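Merneck Work Table Liner Paper, Smooth White, 50 m Roll
Sold by Keltby Workshop Supply
Item no. 1366
Reviewed for the shop by Romana Zelenák

Width: 214 cm
Length: 50 m
Finish: smooth, uncoated
Color: white
Core: cardboard, open both ends
Sold as: single roll

What the maker says

Merneck calls this a "professional surface system." It is paper on a roll. We asked what the system part was and were sent a leaflet about the roll. We stock it anyway, for the reasons below, and we have left the word "professional" off our own shelf tag.

What we think of it

Covering a table with paper is an old habit and a cheap one. You get a clean, pale background that makes small parts easy to find, and when it gets grubby you pull it off and lay down more. Any decent white paper will do that much. The question is whether this one is worth the extra over the butcher roll at the grocery wholesaler.

For a small bench, I doubt it. If your table is narrow, buy the cheap stuff and spend the difference on tape. For a big table it starts to make sense, as the width lets you cover the top in one piece. A seam down the middle is where every screw ends up and where every tray catches when you slide it across.

The smooth side is smooth. Plastic bins and trays slide over it without dragging it into folds, provided you have fastened the edges. If you haven't, it will creep, whatever the leaflet says about "stay-flat technology." I taped mine on all four sides and it stayed put. I left one side loose on the second sheet and had a ridge by lunch.

It does not resist oil. Merneck says "spill tolerant," and I would like to know who was tolerating what. Water beads for a moment and then soaks in. Coffee goes straight through. If you work with liquids you want the Kováčik coated roll, item no. 3923, which costs more and crinkles loudly but does keep the table dry.

Pencil takes well. Ballpoint is fine. Felt pen bleeds through to the tabletop, so test a corner first if you care about what is under there.

Laying it

Wipe the table and let it dry. Roll out a sheet a hand's width longer than the table at each end and leave it a while so the curl relaxes. Tape the far edge first, pull toward you, tape the near edge, then do the sides. A strip of board along the back edge stops things rolling off, and you can run the paper up against it. Cut around fixed rails or posts with a sharp knife. Scissors leave a ragged line that tears later.

Storage

Keep the roll standing up and out of the sun. The one we left in the front window in February had yellowed along one side by the time we put it away.

Goes with

Ratuvness low-tack tape. Overpriced, but it comes off without taking the paper with it.
Keltby plain white bin with oval hand holes. No complaints beyond the lid being sold separately.

Not recommended with

The Merneck tabletop dispenser. The cutting bar is dull out of the box and the bracket flexes. A broom handle across two chairs does the same job.

Returns

Unopened rolls only. Once the wrap is off, we can't sell it again.
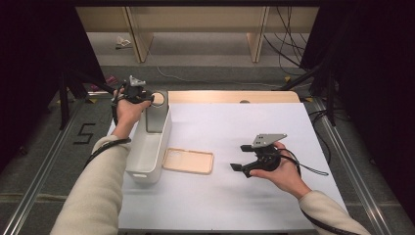 Can I use both sides of the paper?
You can, but the back is slightly rougher and trays don't slide on it as easily. Turn the sheet over only if the first side is dusty or marked in pencil. Once anything has soaked in, it shows on both sides and you may as well cut a new piece.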